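In Praise of the Loud Wall

I painted my hallway pink in March and I have been insufferable about it ever since. Deep pink, the kind on the inside of a fuchsia, ceiling included. It took two coats, one weekend and a bottle of decent wine, and I still get a small jolt of joy every time I come in with the groceries.

So this is a plea for color, strong color, in the places where we live. For almost 10 years every apartment I looked at, rented or visited was some version of oatmeal. I lived in five of them myself. The paint had names like mist and linen and dune, and I could never tell which was which once the lids were off. People say a pale wall is calm. Maybe it is! I found it tiring, the way a long car ride on a straight road is tiring, with your eyes hunting for something to land on.

The usual advice is that a pale room goes with everything. Well, so does a strong one, if you let it. My old gray couch, which I had been planning to drag to the curb, suddenly looks like I chose it. Put something dark and plain against a hot color and you finally get to see its shape.

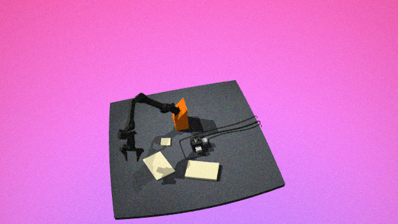

A reader named Katayama wrote to me after my last piece on paint to say that all this is fine until you want to sell. She had a dining room in tomato red, loved it for 8 years, and then watched couple after couple walk in and walk straight out again until she gave up and rolled it white. The house went soon after. I believe her, and I also noticed that she got 8 years of dinners in a red room first, which sounds to me like a very good deal. A can of white primer costs less than the dinner we had the night we finished.

And there are whole towns that have made their peace with it. Busberg, where my aunt had a place, has a street of row houses above the river where every front is a different color, mustard next to sea green next to a purple I would never have dared. The story I was told as a kid is that the ferry crews wanted to pick out their own doors from the water. I have no idea if it's true. The street is steep and half the gutters leak, and I have never seen anybody walk up it with a long face. Isside, just down the road, has nicer houses and better bakeries, all of it cream, and I can't call up a single one of its streets in my mind.

What I've learned from my own walls is mostly about light. The hallway gets the sun only in the morning, and at that hour the pink is nearly orange by the front door. By supper it has gone cool and a bit purple down by the baseboards. I bought one color and I got a dozen.

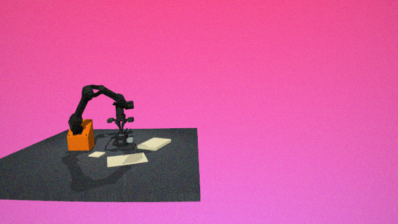 Pink gets a bad deal in particular, I think. We hand it to small children and then act as if grown people should be over it, when it is one of the widest colors there is and can go from brick to candy to dusk without ever leaving the family. It loves company, too. Coral sliding down into lilac with charcoal gray and a block of orange set in front of it, as in the picture, is a combination I would happily steal for a bathroom. Orange and pink were supposed to clash when I was growing up, and my mother would send me back upstairs to change my shirt.

If you're nervous, start with a closet. I mean it. Paint the inside of a closet the brightest thing on the rack and leave the door open for a week. The counter at Kundlow, my paint store, has 2000 little cards in it and they'll let you take home as many as you can carry, so carry a lot, tape them up, and look at them at breakfast and again with the lamps on. Then go one shade stronger than the one you like.

I'm doing the kitchen next. Green, I think, or possibly a very serious yellow.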